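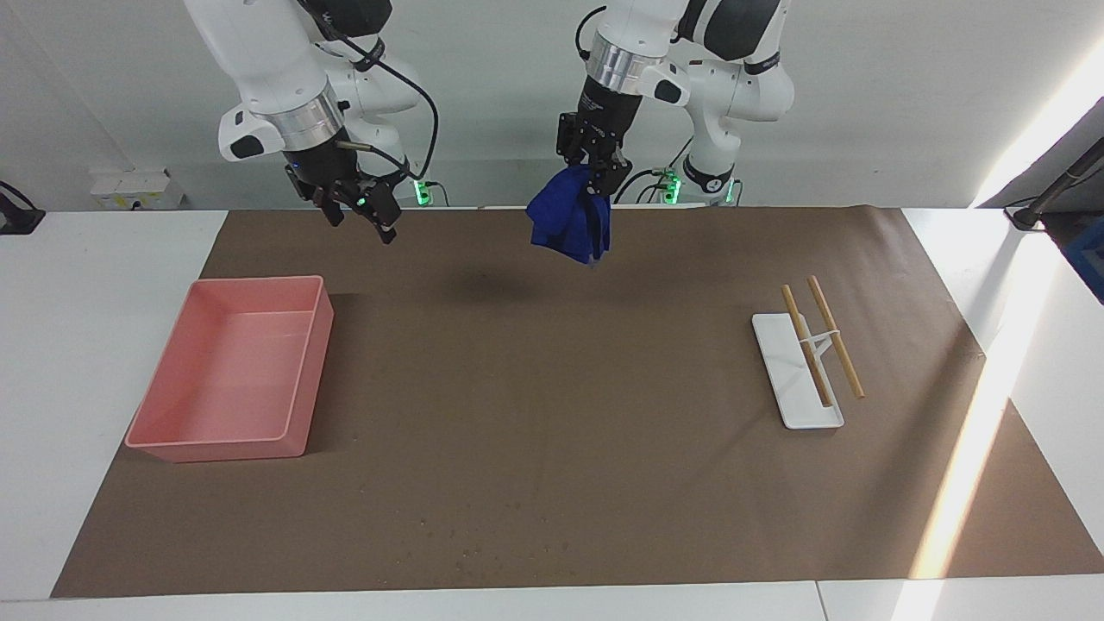

*White arms over the brown mat, grippers pointing down.*

**Subject:** Re: [tosenport-social] Who approves celebrity reposts?

On the February thread, Efe Etim wrote:

> The Coma fan account has reposted 222 of our clips. Half of them tag the singer directly, and her team at Dhillon has asked for a say in which ones stay up. Can we give them a login to the queue, or do we send a list?

Send a list. A login exposes the whole queue, including posts for the other clients, and the permission settings do not allow access to a single tag.

I exported the tagged posts last night. There are 111. Of those, 101 were already cleared under the Koststead agreement, which covers stage footage and press photos. The remaining ten are airport and restaurant pictures bought from agencies. The agreement does not mention them.

Proposed handling:

- Cleared posts stay up. Dhillon gets the links for reference.
- The ten agency pictures are hidden until Dhillon replies in writing.
- New agency pictures are held for 3 days before posting.

Hiding a post keeps its comments and like count. Deleting it does not, so please do not delete anything yet.

Two captions also name the singer's sister, who has a private account. I have removed the tags but left the captions alone. Efe, can you rewrite those? They are rows 14 and 37 in the export.

The sheet is in the shared folder under "reposts".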